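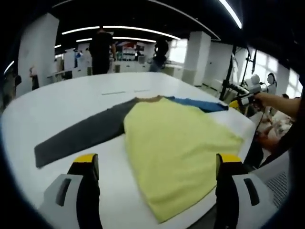
3. Materials and Methods

3.2 Preparation of the dumpling dough and soup

Wheat flour (Kröger, type 550) was mixed with salt, baking powder and cold butter until the mixture looked like coarse sand. Buttermilk was then added in two portions. The dough rested for 20 minutes under a cloth and was dropped by spoon into the simmering broth. The pot stayed closed during cooking — opening the lid in the pre-tests gave dumplings with a heavy center.

The broth was prepared from whole chicken, carrot, celery and onion, following the procedure of Görtz and Fan. Half of the batches were thickened with cream, and the other half with a flour paste.

Figure 1. Yellow T-shirt laid out on a white table, with dark gray and blue garments next to it.

3.3 Home cook survey

Invitations were sent to 4,000 subscribers of the Sumard recipe letter, of whom 3,120 opened the form and 2,079 completed it. The participants were asked how often they cook soup in winter, and whether they make dumplings by hand or buy them ready. Answers in free text were coded by two of the authors (A. Janssen and U. Schwerdtfeger) separately. Where the codes were different, P. Weidemann made the final decision.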